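## Setting up the hand-held grippers for the zip bag task

Charito Cabrera wrote the first version of these steps in July. They cover the pair of grippers used on the Rodis bench.

1. Unplug both cables before touching the linkages.
2. Wipe the finger pads with a damp cloth and let them dry for 10 minutes.
3. Check the brass-coloured bushings. If one has crept out of its hole, press it back by hand — don't use pliers.
4. Open and close each gripper 20 times. Both fingers should move together.
5. Plug in and start a test recording.
6. Lay the mesh bag flat and bring the fingers in on either side of the zip.
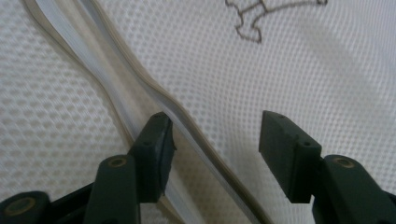
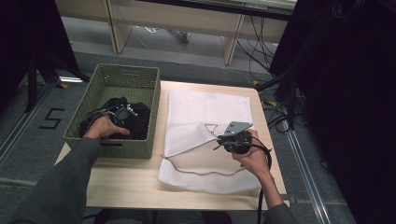 Do 3 test grasps at different points along the zip. If the fabric slips out, clean the pads again before changing any settings. If one finger lags, loosen its pivot screw a quarter turn and go back to step 4.

Write the result in the Prullavine log under unit 258. Shewit Gidey has the spare bushings.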